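8월 작업장 자동화 회의 기록 (쓴 사람: 저, 포장2반)

오후 2시 시작. 이번엔 제가 기록 당번이라 그냥 제 말투로 씁니다. 딱딱하게 쓰면 다들 안 읽으시잖아요 ㅎㅎ 빠진 얘기 있으면 게시판 댓글로 달아 주세요.

참석: 포장1반, 포장2반, 세탁반, 설비팀, 그리고 Troritz 쪽에서 할바르드 린드홀름(Halvard Lindholm) 씨. 야간조는 반장님만 잠깐 들어오셨다가 먼저 나가셨어요.

1. 지난 회의 때 나온 얘기 확인
휴게실 옆 통로에 쌓아 둔 팔레트는 치웠습니다. 설비팀이 바닥 선도 다시 그어 줬고요. 작업대 높이 조절 건은 부품이 아직 안 와서 다음으로 넘겼어요. (저는 이게 제일 급한데... 허리가...)

2. 그리퍼 시범 작업
Ranedach 라인에서 하는 트레이랑 천 다루기 작업을 린드홀름 씨가 설명해 주셨어요. 사람이 그리퍼를 손에 들고 평소 하던 일을 그대로 하면 그 동작이 기록되고, 나중에 로봇 팔이 그걸 보고 배우는 방식이랍니다. 지금까지 모인 기록이 273건이고, 그중에 쓸 수 있는 게 135건이라고 하네요. 나머지는 왜 못 쓰냐고 세탁반에서 바로 물어봤는데, 손을 너무 빨리 움직인 게 많대요. 우리 반 사람들이 워낙 손이 빠르니까요! 평소 속도로 하라고 해 놓고 빠르다고 하면 어쩌냐는 말도 나왔고, 그건 저도 좀 공감했습니다.

천 쪽이 트레이보다 어렵다는 건 다들 같은 의견이었어요. 트레이는 테두리를 집으면 되는데 천은 주름 잡힌 모양이 매번 다르고, 우리는 그걸 손끝으로 그냥 아는 거라 말로 설명하기가 참 애매하더라고요.

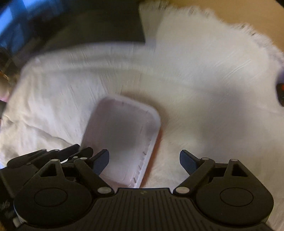 손목 얘기가 제일 길었습니다. 그리퍼를 오래 들고 있으면 엄지 밑이 뻐근하다는 분이 포장1반에 몇 분 계셨고, 저도 오전 내내 해 본 날은 저녁에 젓가락질이 귀찮았어요. 그래서 한 번에 24분까지만 하고 교대하는 걸로 정했습니다. 왜 하필 24분이냐고들 웃으셨는데, 설비팀 타이머가 그렇게 맞춰져 있어서 그냥 그대로 가기로 했어요. 불편하면 다시 얘기하죠 뭐.

기록 작업을 하는 동안 밀리는 물량도 문제였어요. 지금은 옆 사람이 말없이 떠안고 있거든요. 앞으로는 기록하는 사람 몫을 그날 목표량에서 빼 주기로 했고, 반장님들이 아침에 칠판에 적어 주십니다.

3. 사람 자리는 어떻게 되나
솔직히 다들 이게 궁금해서 온 거죠. 회사 쪽 답은 올해 안에 인원 줄일 계획이 없고, 로봇 팔이 들어오면 트레이 옮기는 일부터 맡긴다는 거였습니다. 세탁반에서는 올해 말고 내년은요, 하고 되물었는데 거기에는 확답이 없었어요. 저는 이 부분을 꼭 적어 달라는 부탁을 받아서 그대로 적습니다. 내년 계획은 다음 회의 때 문서로 받기로 했어요.

Sirkuvholm 공장 사례도 나왔는데, 거기는 트레이 옮기던 분들이 검수랑 로봇 멈춤 처리로 옮겨 갔답니다. 일은 덜 무거운데 혼자 서 있는 시간이 늘어서 심심하다는 말이 있었대요. 포장1반 큰언니가 "수다 못 떨면 난 안 해" 하셔서 한참 웃었습니다. 근데 이건 저도 진지하게 걱정돼요. 일하면서 얘기하는 맛도 있는 거니까요.

4. 교육
멈춤 처리 교육은 Avotiņš에서 강사가 와서 합니다. 반마다 2명씩 먼저 받고, 근무 시간 안에 하고, 수당도 그대로 나와요. 우리말 안내서가 필요하다는 의견이 많아서 설비팀이 알아보기로 했습니다.

5. 할 일
- 목표량 조정 칠판에 적기: 각 반장님
- 내년 인원 계획 문서 요청: 포장1반 반장님
- 손목 보호대 견적: 설비팀
- 교육 신청 명단: 저 (하실 분 빨리 말씀해 주세요, 제발!)

3시 반 조금 넘어 끝났습니다. 남은 귤은 휴게실 냉장고에 넣어 놨어요.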